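Mukeretti: a word list for kitchen talk

README

Hello, and thanks for downloading this. Mukeretti is a list of 1000 cooking words and phrases, each with a plain meaning and a sentence showing how you'd say it out loud. I started it for my own use when I was trying to follow my mother-in-law's recipes (she writes "a bit of the usual" and expects you to know), and it grew from there.

Dayana Puma did a good half of the entries, including nearly everything on bread and pastry. Gervasio Rivadeneira went through the spellings and argued with me about "scone" for most of May. He won, mostly.

What you get

There are 2 files. words.csv is the list itself, one entry per line, and notes.txt is where I put anything that wouldn't fit in a column, such as the long grumble about what counts as a pudding.

The columns in words.csv go like this:

word: the word or phrase, lower case unless it's a name
meaning: a short explanation, no jargon if I could help it
said: a sentence you might hear in a kitchen
group: one of 20 groups, such as cutting, baking, leftovers or washing up
who: the initials of whoever wrote the entry

If "said" is blank, I couldn't think of a sentence that didn't sound daft. Send me one!

Opening it

It's saved as UTF-8 with commas between the columns. Spreadsheets sometimes make a mess of the accents in crème and sauté, so pick UTF-8 when you import it and you should be fine. Sentences with commas in them are in double quotes.

The cutting group

I'm fondest of this one, and it's also the one people write to me about. Slice, chop, dice, mince, shred, quarter, score, top and tail: everybody is sure they know the difference, and then two people in the same house turn out to mean different things by "roughly chopped". I've gone with the meaning I hear most and put the others in notes.txt. A tomato on a chopping board can be sliced, quartered, diced or (my gran's word) "hacked", and yes, hacked is in there.
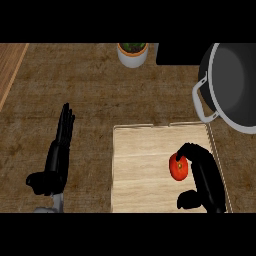

Known problems

The fish entries are thin. I don't cook much of it and neither does Dayana.

"Grill" and "broil" still point at each other, so you can go round in circles. I'll fix that in the next version.

A few Scottish and Welsh words have meanings I got second-hand. Please shout if one is wrong.

Using it

Do what you like with the list, including printing it for the fridge. A mention of Mukeretti is nice if you put it in something of your own. I go through corrections on Tuesday evenings, so don't fret if you hear nothing before then.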